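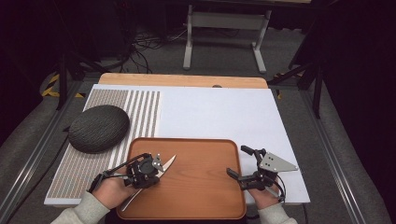 1/ Holiday gift drive at Marix, day one

Okay so our office does a big December gift drive for the kids' homes in the area, and this year I signed up for the wrapping crew. My thumbs may never recover!

2/ We've got 1289 presents on the list (I checked it twice, ha). Ten schools and homes, six of them new to us. Godinho Bakery is sending cookies for every single bag, bless them.

3/ Most asked-for thing so far: art markers. After that it's soccer balls, which are a nightmare to wrap. If you have a trick please tell me, I'm begging.

4/ First van goes to the boarding school in Preketow, leaving at 7 in the morning. The kids there are putting on a play for us and I'm already a mess about it.

5/ Still short on warm socks, bigger sizes especially. You can leave them at the Jitamano front desk until closing time. New ones with the tags on, please and thank you!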